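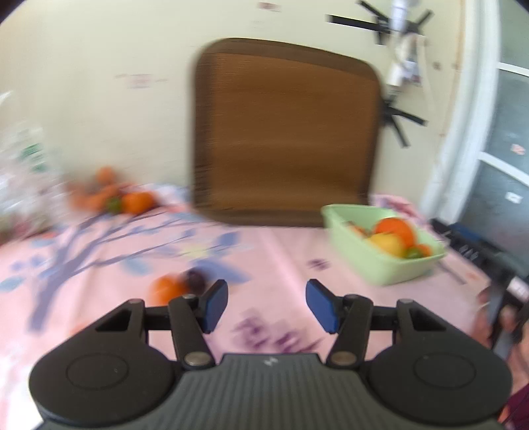

## 3.2 Fruit on the Kitchen Table

**Figure 2.** Mixed fruit on a patterned pink tablecloth, with a pale green plastic basket on the right side of the table.

When we began visiting homes in Drurthorpe, we expected most of our notes to be about cupboards and refrigerators, and we were a little surprised at how much of the talk kept drifting back to the kitchen table. Fruit, it seems, is one of those foods that people like to keep where they can see it, and a good deal of gentle sorting goes on there that never gets called a chore. Of the 1,925 short diary entries we collected in April, some 900 mention fruit in one way or another, and many of them are really about where it ought to go.

Figure 2 is typical of what we came to call a "half-sorted" table. Part of the fruit is in the basket, an orange and a yellow fruit among it, while an orange mandarin and a dark purple plum lie out on the cloth, and more orange fruit sits together on the far side. Tables like this one gave us some trouble at first, as our early coding sheet (adapted from the one used in the Zeltuvholm study) had room only for "stored" and "not stored." We added a third category for fruit resting on the table near a container — and were very glad we did, as it became the one we used most.

The basket itself deserves a kind word. In our interviews, people spoke of their baskets and bowls with real affection, and they had firm ideas about what belonged inside. Citrus was nearly always welcome. Plums and other soft fruit were more often kept apart, and six households told us they worried about bruising. We return to these household rules in Section 4.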